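Stomia says simulated practice is enough. We asked how they know

A robotics group trains two-armed robots almost entirely inside a computer, then reports how well they do. One of its researchers agreed to talk, on condition that we leave names out of it.

The number that got people's attention was 803. That is how many sorting runs, out of 1,000, the Stomia control software finished without dropping a piece or missing the tray. The runs took place in a simulator called Brinitz, and the preprint carries the date 22/02/2018. I had read it twice before the interview and still could not find the figure I wanted, so I asked for it first. How did the same software do on real arms?

"We ran 13 trials on hardware," the researcher said. "They are in the appendix."

They are, in a table without a success rate. Pressed on this, the researcher said the group thought a percentage from so few trials would mislead people. That is fair enough, but the abstract still says the method "transfers to physical robots," and I read that sentence out loud.

"It transferred in some cases. I would write that line differently today."

To be fair to the group, the simulated room is made with more care than most. Many labs float a pair of arms over a blank gray plane and call it a workspace. Brinitz has walls, cabinets and shadows, and the researcher argues that the clutter matters.
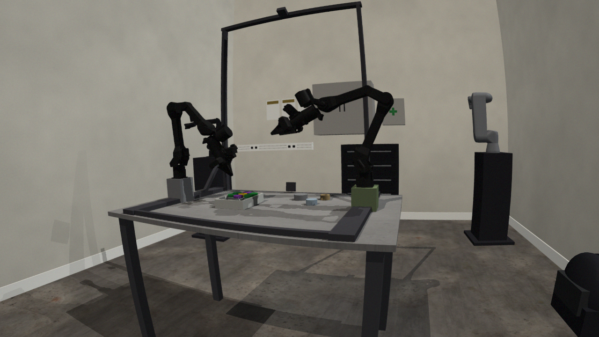
The two-arm sorting cell as rendered in the Brinitz simulator.

"If the software only ever sees a clean background, it learns to depend on one," the researcher said. "We change the light and the wall color in every batch. There were 3,448 batches."

I asked whether anyone had tested what happens without the changes. They had, in October, on a smaller task. The plain version scored a little lower – in the simulator. It was never tried on hardware, so the comparison says nothing about the thing the clutter is supposed to help with. The researcher did not argue.

Contact was harder to discuss. Small pieces in a pile slide, wedge and tip, and simulators are known to be bad at this. Brinitz treats every piece as perfectly rigid. When two of them overlap by accident, it pushes them apart, sometimes hard.

"You get pieces jumping out of the tray," the researcher admitted. "We threw out 392 runs for that."

Threw them out before or after counting the 1,000?

"Before. The 1,000 are clean runs."

So the 803 leaves out the runs where the physics broke. The paper mentions this in a footnote. I think it belongs next to the headline number, and I said so. The researcher answered that a run ruined by the simulator tells you nothing about the software. Maybe, but a grip that squeezes a piece at a bad angle could be what set off the jump in the first place. Had they checked? "Not one by one, no."

The group plans a larger hardware test using Nivska grippers, with the scoring done by people outside the team. I asked what result would make them drop the claim. After a long pause came an answer – anything under half. It will be written down before the test begins, the researcher said, and I have asked for a copy.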